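Southern Lit Readers Board > Author Houses and Archives > Visiting a house museum: is the furniture worth trusting?

kekeli_a
Posts: 128

I am putting together reading notes on a novelist whose house is now open to the public, and I need a working rule for how much weight to give the rooms. The house is the Parnar place. The tour takes in the study, the front bedroom and the kitchen. The guide says the study is "as she left it." The printed leaflet says the study was "restored to the period of her residence." Those are two separate claims, and I can't cite both.

My specific question concerns the desk. In the letters she writes that she worked facing a blank wall. The desk on the tour faces a window with a view of the road. If the desk was moved, a good deal of criticism about the road in the late stories rests on a museum arrangement.

Has anyone here dealt with the curators at a small site like this one?

mas_reader
Moderator

Ask for the accession file. Any site that has borrowed or accepted objects should have one, even if it is a binder. You want three things from it: the source of each object, the date it came into the house, and any photograph used to place it. If the desk came from a family member after her death, its position is a decision made by whoever set up the room.

The leaflet wording is the more careful of the two. "Restored to the period" usually means the objects are of the right age. It doesn't promise that they were hers.

tuvabakke

I disagree with the premise a little. The letter about the blank wall is from November of her second year in the house. She lived there a long time after that. People move desks. One letter gives you the position of the desk on one day, and a biographer who treats it as permanent is making the same mistake as the tour guide.

Also, the road is in the early stories too. See the opening of the second collection, written before she bought the place.

kekeli_a

Fair point on the date. I would still rather have one dated letter than an undated desk.

Fiifi Abugri
Posts: 63

I went to the Parnar house with my two nephews, so I didn't get as long in the study as I wanted. Notes for what they are worth:

The study is roped at the door. You can read spines on the lower shelves but not the upper ones. The desk has its back to the bookcase and faces the window, as kekeli says. There are old screw holes in the floor by the north wall, in a rectangle, which could be from a desk or from anything else. The guide didn't know.

The kitchen is the room I would trust least. The stove is a later model than her residence, and the card beside it says so in small type.
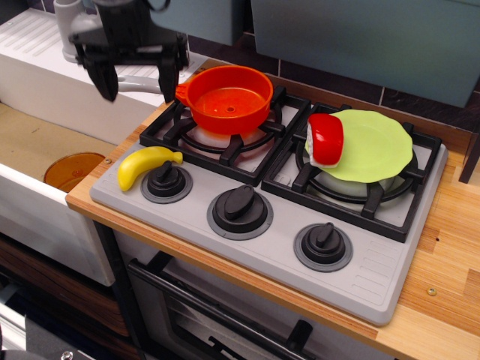 Orange-red saucepan on the left grate.

Back to the study. I asked whether a floor plan survives. The guide said there is one in the papers, drawn for an insurance claim, and that the papers are not kept at the house. She gave me the name of the collection, Adjei, but no box number.

mas_reader
Moderator

The Adjei papers have a finding aid. It is arranged by correspondent, so household documents end up at the back under "miscellaneous." Request the two folders marked "House" and the one marked "Claims." Do it by mail or email before you travel, as they retrieve material in batches.

An insurance plan may not show furniture. Many show only walls, doors, chimneys and outbuildings. I wouldn't build the trip around it.

aarthur

I have seen the plan. It shows furniture in the two front rooms and nothing in the study except the word "books" written along one wall. The wall marked "books" is the one with the window in it now. Either the window is later or the label is careless.

For kekeli: the house was altered after her death. The Nolleo edition of the letters mentions this in a footnote to the introduction. The footnote doesn't give a source.

tuvabakke

Which edition? My Nolleo has no footnotes to the introduction at all.

aarthur

The second printing. The first has endnotes for the letters only. I should have said so.

tuvabakke

Then I will have to find the second printing, but an unsourced footnote is weak evidence for a window. A bookcase can stand under a window. Mine does.

Afia, did the plan have a scale? If the label runs the full length of the wall, that is one thing. If it is written small at one end, the window could have been there all along.

aarthur

No scale. The label runs a little over half the wall, starting at the chimney end. I made a tracing and will look for it.

Fiifi Abugri
Posts: 63

The chimney end is to the left as you stand at the rope. The window is right of center. So a bookcase covering a bit over half the wall would stop close to the window frame, and the plan and the present room could both be correct. That would leave the north wall free for a desk, which fits the letter and possibly the screw holes.

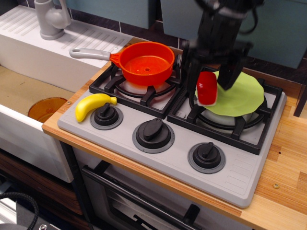

The cooktop, with its three black knobs.

kekeli_a

That is the most useful arrangement anyone has proposed. It would mean the desk faced the blank north wall when she wrote the letter, with the window to one side. I can say in my notes that the present position is unconfirmed and that one letter contradicts it, and leave the road stories out.

tuvabakke

"Contradicts it for that year."

kekeli_a

Agreed, I will put the year in.

mas_reader
Moderator

Write to the house as well as to the Adjei papers. Small sites sometimes hold the photographs from the restoration even when the manuscripts have gone elsewhere. Ask for pictures of the study with the carpet up, which would settle whether the screw holes predate the restoration.

I am moving this thread from General to Author Houses and Archives. Afia, please post the tracing here if you find it.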